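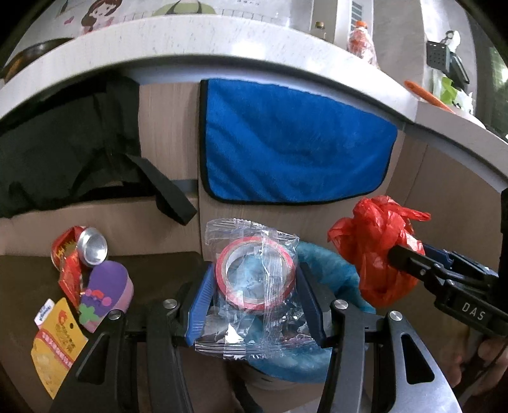

The Fall Swap Is Back, and It's Bigger

Mark your calendars, because the Akande Street Toy and Craft Swap returns on Thu 7 September and I could not be happier about it! Doors open right after school lets out and we'll keep going until the tables are bare or the lights go off, whichever comes first.

If you came in April, you know how this works and you can skip down to the part about parking. If you're new, welcome! You bring the toys, puzzles, yarn, paper, ribbon and half-finished kits that have been sitting in your closet, you drop them at the front table, and then you go shopping through everybody else's. No money changes hands and we don't keep score. Someone who brings one coloring book is just as welcome to walk out with a dollhouse as the family that pulls up with a full trunk.

The April swap was our best so far. We had 148 people through the door (in the rain!) and 1074 items on the tables by the time sorting was done. I went home with a bag of felt scraps, a kite and a board game called Plundora that my kids have now played every single night for a month straight. It's about pirates who are terrible at math. I've lost every round and I still think it's wonderful.

Maite Nieto ran the puzzle table last time and she'll be doing it again. She has one request, and she was pretty firm about it: please put together any puzzle over 80 pieces before you bring it, or at least mark the box "not checked." She spent an entire evening in the spring on a lighthouse that had no lighthouse in it. Puzzles with a piece or two gone are fine -- plenty of people use them for collage -- but they go in their own bin.

New this year is a repair corner! Chiamaka Afolabi is bringing her sewing machine and a box of tiny screwdrivers, and she'll take a look at loose seams, stuck wheels, dead music boxes and anything with a battery door that won't close. She can't promise miracles, and she'd like you to bring your own batteries if you want to test something. Last winter she got my daughter's old Drimano keyboard playing again after two years of silence (my downstairs neighbor may feel differently about this than I do).

The craft side is growing too. So many of you asked for more supplies and fewer stuffed bears that we're giving crafts the whole back wall. Paper, paint, fabric, beads, buttons, stamps, glue that still comes out of the bottle -- bring it all. Cardboard tubes and clean canisters were snapped up in the first half hour last time, so start saving those now. Drums, pencil cups, rockets, marble runs... kids see a tube and they're off.

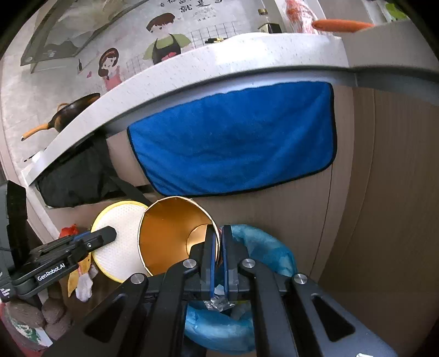 What to Bring, What to Leave Home

Yes, please: games with their rules, building blocks in a closed bag, dress-up clothes, outdoor toys, picture books, musical instruments of every size and volume, yarn in any amount at all.

No, thank you: car seats, cribs, anything with a recall notice, open slime, and electronics with a cracked screen. We also can't take large play kitchens this time. We had three in April and only two went home with anybody.

Soft toys are welcome if they've been through the wash. Please tie them up in a bag with a note that says so, and we'll put them straight out.

Parking and Drop-Off

The lot behind the hall holds 37 cars, and it fills up fast. If you only need to drop things off, use the side door on Clorau Lane and leave the spaces for people who are staying. Early drop-off is open the evening before, from six to eight. Strollers can go in the coat room.

We Need a Few More Hands

Sorting is the fun part, I promise. You get the first look at everything, there's coffee, and there is always one object on the table that none of us can identify. We need help with setup at noon, with the craft wall all afternoon, and with sweeping at the end. Teens can get school service hours for this, so bring your form and Maite will sign it before you leave.

To sign up, write your name on the sheet by the library desk or just reply to this newsletter. Snacks for the helper table are also very welcome -- no nuts, please. See you there!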